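Dumpling Month at Areck, and Why I Went Twice

I have been waiting for this since the chalkboard went up outside Areck in March. Dumpling Month! A whole month where the regular menu shrinks down to one page and everything else is something wrapped, pinched, folded, boiled, steamed or fried. If you've read this blog for any length of time you know how I feel about dough with stuff inside it, so I booked a table for opening night before I had even asked anyone to come along.

For those who haven't been, Areck is on the corner of Skolcombe, two doors up from the shoe repair place. Parking is a pain on weekends (use the lot behind the library, it's free after six). The dining room isn't big and it gets loud, but the loud is part of it for me. You hear the pans going and people calling across tables and it puts you in the mood to order too much.

And we did order too much. My friend Upendo Temba came with me the first time, and between the two of us we got through seven plates and a dessert. I'll go in the order things landed on the table.

First came the little lamb ones in yogurt. These are tiny, maybe the size of a fingernail, and they come swimming in garlicky yogurt with hot chili butter poured over the top right before it goes out. Mahsa Pakzad, the chef, put dried mint and a bit of sumac on hers, and I could have eaten a mixing bowl of it. The sourness with the butter — oh my goodness. Upendo stopped talking for a good five minutes. We scraped the bowl with bread and then asked for more bread.

Then potato and farmer's cheese, boiled and finished in the skillet, with onions cooked so long they were nearly jam. Very filling, very much my grandmother's kind of food, though she would have used twice the onions. The dough was a little thicker than I like at the seams, but the crisp side made up for it.

The pork and cabbage potstickers were the most familiar thing on the page and I almost skipped them. Don't skip them! They come out stuck together in a lacy brown crust that you have to crack apart, and the dipping sauce has black vinegar and a lot of fresh ginger. Get the sauce on the side of whatever else you're having, too. I was dunking potato dumplings in it by the end and I regret nothing.

I was less sure about the beet and goat cheese ones. Pretty, bright pink all the way through, but sweet on sweet with the honey drizzle. Upendo loved them and finished mine, so there you go, take your pick.

The mushroom ones in broth, though. Small, slippery, in a clear, dark broth with dill floating on it. It rained the whole evening and I can't think of anything I'd want more on a rainy night. The bowl is $9 and it's a proper bowl.

We also had the shrimp (good, hot mustard, gone in one minute) and a fried chickpea one with tamarind that I want to try making at home. I have a theory that there's roasted cumin in the dough itself. When I asked, our server just smiled at me. 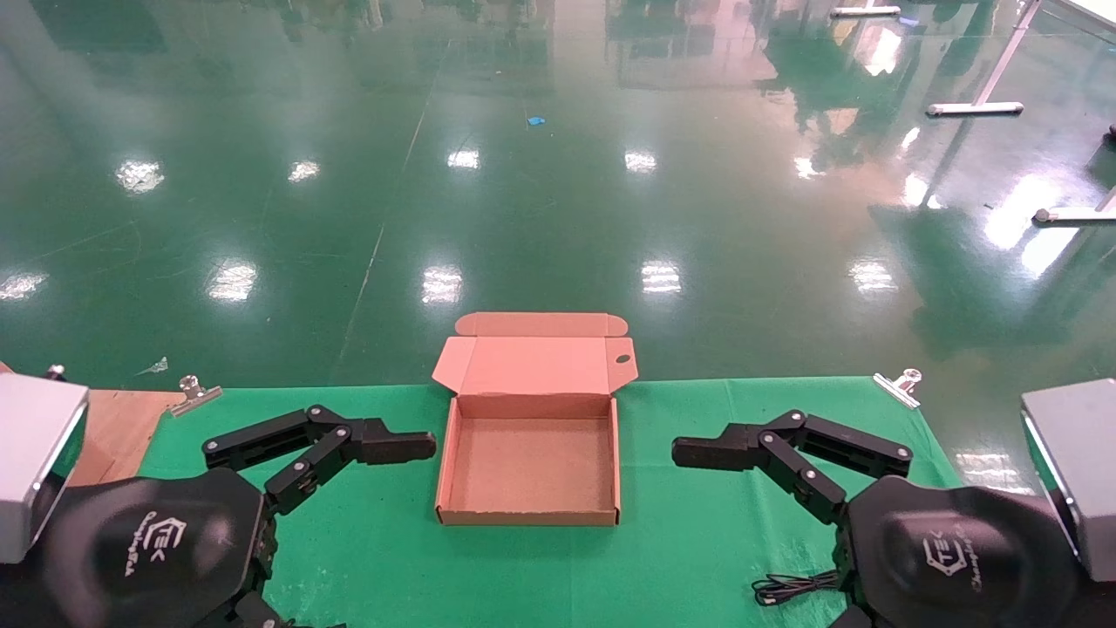

Box open and ready to fill.

Now, the take-home deal, which is the part I've been telling everyone at work. During Dumpling Month you can buy any of the fillings frozen, 41 to a box, and mix up to three kinds. I asked why 41 and apparently the tray holds 40 and Mahsa always adds one for the cook to eat standing at the stove. I love her. You need to order by noon for pickup the same day, and they ask you to bring a cooler bag if you live more than a short drive away.

I got pork and cabbage, mushroom, and potato. A few notes from my kitchen, for anyone doing the same:

Cook them straight from frozen. I let one batch thaw on the counter while I was on the phone and they glued themselves to each other and tore.

Use your biggest pot and salt the water well. When they float, give them another two minutes. The potato ones want a bit longer than that.

For the potstickers, oil in a cold pan, dumplings in flat side down, then medium heat until the bottoms have some color. Add half a cup of water and put the lid on fast (it spits!). Lid off after eight minutes and let it all cook away. My crust was nowhere near as lacy as theirs. It still tasted great.

The mushroom ones don't come with broth, so I made a quick one with dried porcini, a splash of soy sauce and the end of a bunch of dill. Close enough for a weeknight.

So of course I went back. The second visit was lunch, by myself, with a book I didn't open. Lunch is much calmer and you can get a half order of almost everything, which I wish I'd known the first time around. I had the lamb in yogurt again (I had to) and a half order of the chicken and leek, which hadn't been on the opening night page. Soft, peppery, lots of leek, a little lemon at the end. That one might be my number two after the lamb.

Dessert both times was the sour cherry dumplings from Kettunen, the bakery that does Areck's pastry. They come warm with cold sweet cream and the cherries are still properly tart. If you're with someone, get one each. Sharing is a mistake I made once.

Drinks are the usual list plus a couple of specials. I tried the Dridano, their bitter orange and soda thing with a sprig of rosemary, and it was just right next to all that butter. There's a hot barley tea that they'll keep refilling if you look hopeful.

My opening night half of the bill was around $41 before tip, and I was so full I walked home the long way. Lunch was a lot less than that.

One more thing, there's a folding class upstairs on two afternoons near the end of the month, taught by Mahsa. You make a tray, you eat half, you bring the other half home. I've signed up for the first one and I'm already nervous about my pleats — my last attempt at home looked like a bag of laundry. If any of you are going, come say hi, I'll be the one with flour on my glasses.

Dumpling Month runs through the end of April 2024. They're open for dinner every night but Monday, and lunch is Wednesday to Saturday. Call ahead for the boxes, the lamb ones sell out first.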